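Rostik Episode Tools: README and Data Card

Overview

Rostik is a set of command-line tools for preparing recordings made with hand-held gripper devices for policy training. It takes raw video and jaw-opening signals, places them on a common clock, divides them into episodes, and writes them in a format that the Stamaser training loader can read. The package is maintained by the Plekville Manipulation Software Group. Shiela Talavera is the maintainer of record and approves all changes to the episode format.

This document covers installation, processing stages, the contents of the household subset, and known limitations. The controller that runs trained policies is kept in a separate repository and is described there.

Contents of the household subset

The household subset holds 1,617 episodes recorded in furnished rooms. Each episode contains one wrist-view video stream per gripper, a jaw-opening value for every video sample, an estimated six-degree-of-freedom tool path, and a short text label. Episodes shorter than 10 seconds are removed during segmentation. Two-gripper episodes store both tool paths in the coordinate system of the left device.

Objects were not standardized. Small personal items, packaging, and soft goods are common, and many containers hold several things that touch or overlap. The perception stage was designed with this material in mind - in particular, it does not assume that a container rests on a hard, flat surface. 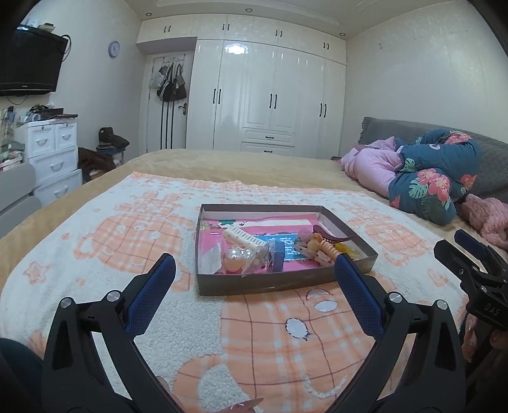
Figure 1. Open box of small items on a blanket, household subset. The peach ball and the clear plastic packaging beside it belong to the "mixed container" label group.

Processing stages

The align stage matches video timestamps to the jaw-opening signal. It reports the remaining offset for each device and stops if the offset exceeds the limit set in the configuration file.

The track stage estimates the tool path from the video. Background features such as door edges and handles carry most of the weight. Features on bedding and clothing are given less weight, as fabric may shift when it is touched.

The segment stage proposes masks for the container, its contents, and the gripper jaws. Jaw masks are stored as a separate layer so that users may keep or remove them at training time. Clear plastic receives its own class. Earlier releases merged it with whatever lay behind it, and grasp labels near packaging were unreliable as a result.

The export stage writes the finished episodes and a manifest. Any episode that fails a check is listed in the manifest with the name of the check.

Installation and use

Rostik requires Python and a working copy of the Iyer calibration library. Install the package from the repository root, then run:

rostik check --config household.yaml
rostik build --config household.yaml --out episodes/

The check command reads the configuration and confirms that each device has a calibration file. It does not change any data. A build may be resumed with the --resume option after an interruption.

Evaluation split

A fixed set of 300 episodes is reserved for evaluation and must not be used for training or for the selection of thresholds. A further 400 episodes carry masks that were corrected by hand. The two sets do not overlap. The current split was frozen in September.

Known limitations

Glossy surfaces can produce false features in the track stage. Reflections of room lights on cabinet doors are the most frequent source, and the reflection filter should remain on for indoor recordings.

Thin, translucent parts are often missed when they lie against a pale container wall. Patterned fabric can also be divided into several masks, especially where a print has strong outlines. Users who need complete container contents should work from the hand-corrected masks.

Jaw-opening values are not force measurements. The subset contains no contact or force data, and policies trained on it should be run with the controller's force limits enabled.

Requests and corrections

Errors in labels or masks should be reported through the issue tracker, with the episode number and the affected time range. Changes to the episode format require a written proposal and a migration script - requests without both will be returned to the author.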